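The Desktop Stays (For Now)

20 September 2024

So we moved. I know I went quiet all through August and a couple of you wrote to ask if I was okay, and yes, I'm fine, I was just wrapping plates in newspaper for what felt like my entire life. We're in Fleltlow now, which is 35 minutes from the old place and might as well be another country as far as grocery stores go. I miss my bagels. I've found a decent bakery on Sawatzky Street but they close at 2, and I am not a person who remembers bread before 2.

The new house is smaller. We knew that, we signed up for it, and I still walked in with the first box and thought, oh no. The old house had a basement, and a basement lets you put off every decision you have ever needed to make. There were four boxes down there I hadn't opened since the move before this one. One of them was cables. Just cables! I kept it, of course, in case I ever need to hook up a printer from my college days.

The thing I argued with myself about the longest was the computers. I have a laptop for work, a laptop that isn't for work, and the big old desktop I've been dragging around since my second apartment. My sister thinks a desktop is furniture at this point. She's not wrong, it does take up half the desk, but all my photos are on there and so is every recipe I typed up from my grandmother's cards, and I like sitting down at a computer that stays where I left it.
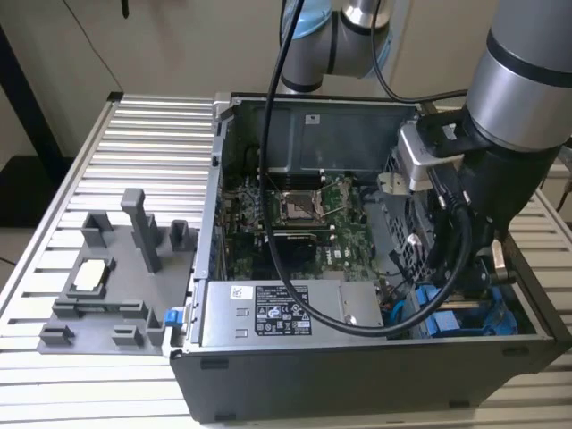 I also like that you can open a desktop up. My laptop is sealed like a tomb. When the battery went on the last one I took it to the Zular store at the mall and they quoted me nearly what I'd paid for the whole thing, then asked if I'd like to look at the new ones. I said no thank you and then looked at the new ones for half an hour. With a tower you take off the side and there are the parts, and if one of them dies you can swap it. I've put in more memory myself, watching a video with the sound up high, and I was proud of that for weeks.

Anyway, the desk. The old desk didn't fit through the door of the little back room (we measured the room and the desk and not the door, lesson learned), so it went to the neighbors and I bought a Bolow one secondhand. It's narrow and kind of wobbly and the drawer sticks. I love it. It looks out on the yard, where there is a bird feeder the last people left behind, and I've gotten very little done this week thanks to two woodpeckers.

What's still in boxes: winter coats, all the picture frames, the good mixer, most of my books. I had a plan where I'd unpack one box a night and be finished in 8 days. That lasted until the second night, when I opened a box of old letters and sat on the floor reading until my foot went numb.

The kitchen is next. The cabinets are painted a yellow I can't decide about – in the morning it's cheerful and by dinner it looks like mustard. If anybody has painted cabinets and lived, please tell me what primer you used and if I really have to take the doors off. I'd rather not take the doors off.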